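Review: Plirnovance needle driver jaws against the Juvport standard set

We run a two-arm suturing setup for bench research at Partington, and the stock Juvport jaws came with the arms. They are decent general graspers. They were never great with thread, so in July we bought a pair of the Plirnovance drivers and swapped them in for comparison.

Fitting them took longer than I wanted. The coupling is the same pattern, but the cable tension has to be set again for each jaw, and the sheet in the box skips a step. Going by the Promis controller manual instead got us there. Allow an afternoon for two arms the first time. After that it goes faster.

Grip on thread is where the money goes. We pulled fine suture at a fixed load, 200 pulls per jaw, and logged every slip. The Juvport set slipped 48 times. The Plirnovance set slipped 2 times, both near the very tip – the first few teeth are shallow there. If you grab thread further back you should have no trouble.

The needle is a closer call. Both sets hold a curved needle well once it is seated. The Juvport jaws open wider, which helps when you are picking one up at an awkward angle. With the new ones I had to regrasp more often before driving.

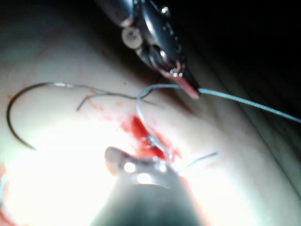 Can the new jaws run on an older Promis controller?

They can, as long as the firmware supports custom jaw profiles. You load the closing force limit by hand and save it under a new tool name. Don't reuse the Juvport profile, as it closes too hard and will flatten thin thread.

Cleaning is easy enough. The hinge has a small gap that traps residue, and a soft brush gets it out. The maker rates the jaws for up to 600 cycles before the cable needs checking. We are not there yet, so I can't speak to wear.

My main complaint is the wrist. It is a little bulkier than the Juvport one, and when both arms work close together the view from the wrist camera gets crowded. I ended up backing the second arm off between throws, which slows down knot tying.

For thread work I would buy them again. For general grasping, keep the Juvport jaws in the drawer and swap as needed – the second tool profile makes that fairly painless.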